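An Afternoon With Sosten

The open day of Sosten started without any speech. We were 31 visitors, and the company let us go straight to the machines. I had read much on the Lekota project before, but I had never tried a gripper with my own hand.

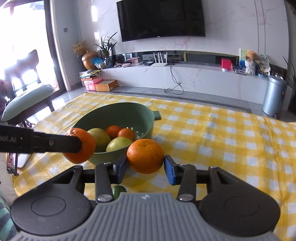 Fruit is a hard subject for the engineers of Lekota, as every piece has its own size and skin. They have collected 476 short recordings until now, and they want 800 before the winter. An orange between two blue-lined fingertips seems a simple thing, but I found that my hand wanted to press too much.

In August the team worked only with boxes. Visitors can register for the next open day at the Preseo office.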